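Dormont Parts Return - FAQ

Last updated Sep 27, 2025. Short answers, we're busy. If yours isn't on the list use the contact form.

What do you take back?
Unused parts bought from us. Belts, bearings, brackets, end caps, fasteners in full bags. No opened grease, no cut lengths.

How long do I have?
30 days from delivery. Counted from the day the carrier scans it, not the day you open the box.

Do I need a return number?
Yes. Every time. Boxes without one go to the back of the line and sit there. Get it from your order page, write it on the outside, big.

Where does my box go?
To the Dormont warehouse. Not the Bayram office - they have no dock and will refuse it.
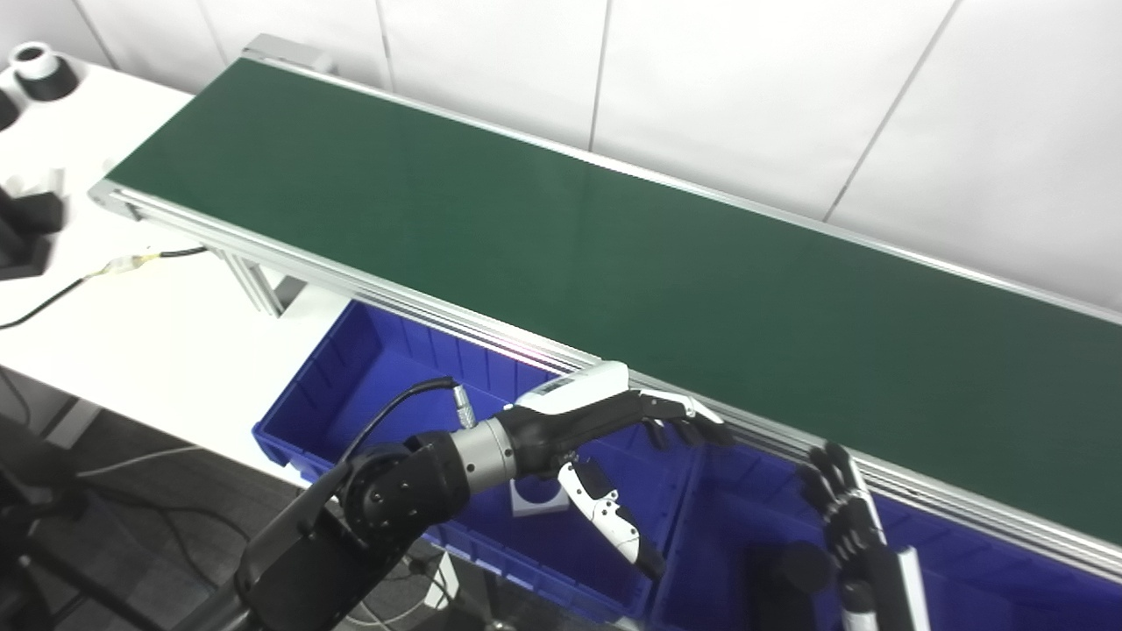 Mixed orders are fine in one box, just bag each part number seperately and put the packing slip on top. No slip, add a few days.

Who pays shipping?
You, unless we sent the wrong thing. Our mistake, we email a label. Orders over $300 get a free label either way.

Is there a restocking fee?
Not on stock items. Special orders yes, the fee is on your quote. Read the quote.

When do I get my money?
28 days at the outside, usually quicker. Goes back to the card you used. Store credit is same day if you ask for it.

Can I swap for a different size?
Sure. Same form, tick "exchange" and put the new part number in the notes. We hold the new one untill yours is checked in.

What about Novus parts?
Same rules. The old Novus catalog numbers still work on the form, leave out the dashes.

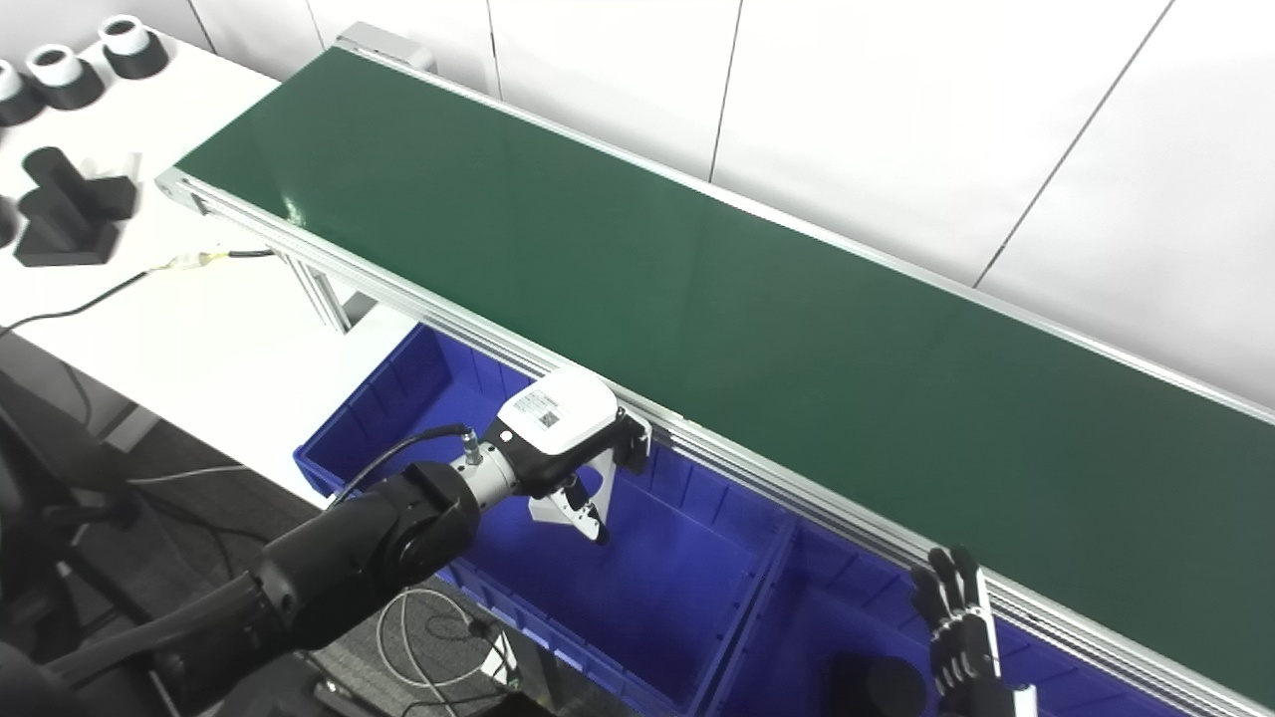 Iresha Khondokar wrote in to ask whether two return numbers can share a box, as she had one from May still open and didn't want to pay postage twice. Yes, they can. Both numbers on the outside, and a note inside saying which bag is which. An expired number won't scan though, so check the older one first.

My part showed up damaged?
Photo of the box and the part, send both before you ship anything. Keep the packaging - the carrier may want it.

Can I drop off in person?
Side door, mornings only. Bring the number.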